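Chapter 4
Memory and the System Board

Chapter Goals

After reading this chapter, students should be able to name the main parts of a desktop system board, explain what memory does while a computer is running, and remove and replace a memory module without harm to the board.

Opening Case

The records office at Hedlund runs 17 desktop computers of the same model. In March, the staff began to report that large files opened slowly and that some programs closed without warning. Fanni Csizmadia, the support technician, was asked to find out whether the machines should be replaced or repaired. She chose one computer and timed it as it opened a file of 3944 records. She then checked how much memory was in use during the task. Nearly all of it was taken, and the computer had begun to use its much slower disk in place of memory.

Before ordering parts, she opened the case to learn how many memory slots the board offered and how many were in use. A technician should always take this step. Written records of a computer's parts may be out of date, and two boards that look alike may accept different kinds of memory.
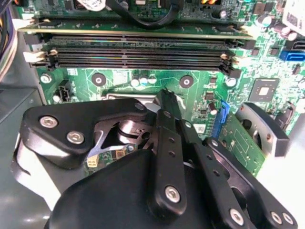
Figure 4.1 A memory module installed in a desktop system board. The pale latches stand at the ends of the slots.

Memory is fitted to a desktop board in long, narrow slots. Each slot holds one module, a thin circuit board that carries a row of memory chips. Fine contacts along one edge of the module meet matching pins inside the slot. Latches at the ends of the slot hold the module in place and must be opened before it is lifted out. Slots without a module are available for later use, although the board manual may require that they be filled in a certain order.

The system board also supports the processor, the chipset, and the connectors for drives and expansion cards. Cables often pass close to the memory slots. They should be moved aside gently -- never pulled -- before work begins.

Safety Note

Shut down the computer and unplug the power cord. Touch bare metal on the case before handling any part. Hold a module by its edges and keep fingers away from the contacts.

Questions to Consider

Why might a computer with too little memory seem to have a slow disk? What should the technician write down before removing a module?

Related Chapters
Chapter 2: Cases and Power Supplies
Chapter 3: Processors and Cooling
Chapter 5: Drives and Data Cables
Chapter 6: Expansion Cards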